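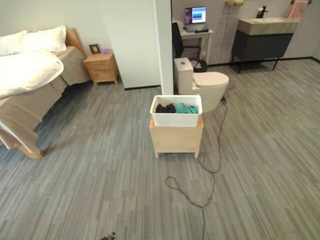

Figure 2. Head camera view in the bedroom setting at the start of a garment trial. The bin holds one black and one teal garment; the gripper tip is at the lower edge.

4.2 Effect of finger type on garment pickup

We compared the stock parallel fingers with the Nelell soft fingers on the same arm, controller and head camera. Each finger set was given 700 pickup attempts from an open bin on a low stand (Figure 2). An attempt was stopped after two failed closures.

Garments heaped low in the bin leave little fabric above the rim, and the approach height then depends on the depth estimate at the rim. The stock fingers closed above the fabric more often than the soft fingers did, mostly on black garments, where depth returns were sparse. The soft fingers reached lower but touched the bin wall more often, and their wider tips hid more of the target from the camera during the last part of the approach.

Controller gains were tuned once on the stock fingers and left unchanged. Wikström and Gasser labeled the failures separately; cases on which they disagreed were left out of the comparison.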